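Filed under: Course notes / War at sea / Week 4

Convoys, week 4: what the escorts were for

Right, last week we left the merchant ships bunched up outside harbour, and several of you asked why anyone thought that was a good idea. Fair question! A big group looks like a big target. But the sea is enormous, and a convoy of 40 ships is only slightly easier to spot from a submarine than one ship steaming alone. So most of the time the U-boat sees nothing at all.

The Admiralty took a long while to accept this in the First World War — regular convoys only got going in May 1917, after dreadful losses that spring. I used to think that was plain stubbornness. Having read more, I'm kinder to them now. They worried about crowded ports, about slow ships holding up fast ones, and about merchant captains who had never had to keep station in the dark.

Then the escorts. Please don't picture them charging off over the horizon after every contact. Their first job was to stay close, and a submarine forced to dive was slow and half blind, so keeping it down for a few hours could be enough to get everyone past.

For the seminar, read the Homomska extract (the first 3 pages will do) and bring one objection to it. Stamatia Makris will take the early group and Inès Courtois the later one. Essays are up to 1,000 words, footnotes not included, and I do want footnotes.

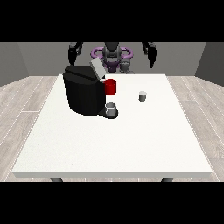
One more thing on sources: escort captains wrote their reports tired, and often claimed a sinking on the strength of some oil on the water. Check the claim against the German records before you repeat it.

Related notes
Week 2: Blockade and the neutral flag
Week 3: Getting a convoy out of port
Week 5: Listening gear and depth charges

Notes updated 19 March 2026 | Contact the course office | Back to top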